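Dining Room Notes: Table Settings and Shared Utensils

Residents and day guests of Mindholm are asked to note several changes to the way table utensils are stored and set out in the ground floor dining room and the adjoining kitchen. The changes take effect on 1 Apr 2026 and apply to all meals, including those arranged privately by residents' groups.

Chopsticks will no longer be kept in the cutlery drawers with the forks and spoons. They are to stand upright in an open caddy, which allows air to reach them after washing and keeps them from being mixed with serving utensils. Bamboo should be washed by hand in warm water with a little dish soap, rinsed, and dried with a clean cloth before it is put away. It should not be left to soak, and it should not go through the dishwasher. Any chopstick that has split, warped, or darkened at the tip should be handed to the kitchen office for replacement.

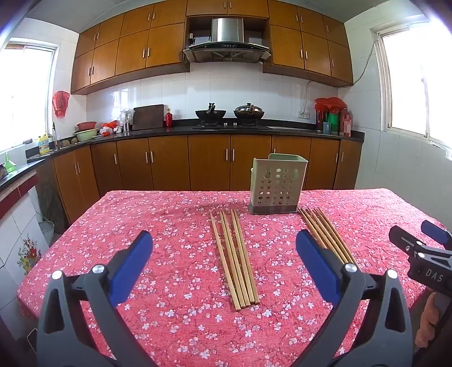
Diners who set their own tables are asked to match chopsticks in pairs by length and color before the meal begins. Donnie Matheson, Dining Services Manager, reports that odd chopsticks remain the most frequent matter raised at the serving counter. A replacement order has been placed with McIver and is expected in June. The order consists of 242 pairs in a single length, and older stock will be withdrawn once it arrives.

Tablecloths may stay on the tables between lunch and dinner provided they are free of stains. Soiled cloths should be placed in the linen bin beside the pantry door. The flowered cloths may be used on any day and do not need to be reserved.

Annelies Van Wijk will hold 2 short sessions on table setting for residents who help at the shared supper, a custom at Mindholm since 1991. Places may be requested at the front desk. Questions about private meals should be directed to Finlay Mowat in the kitchen office, preferably in writing and before the menu for the week has been posted.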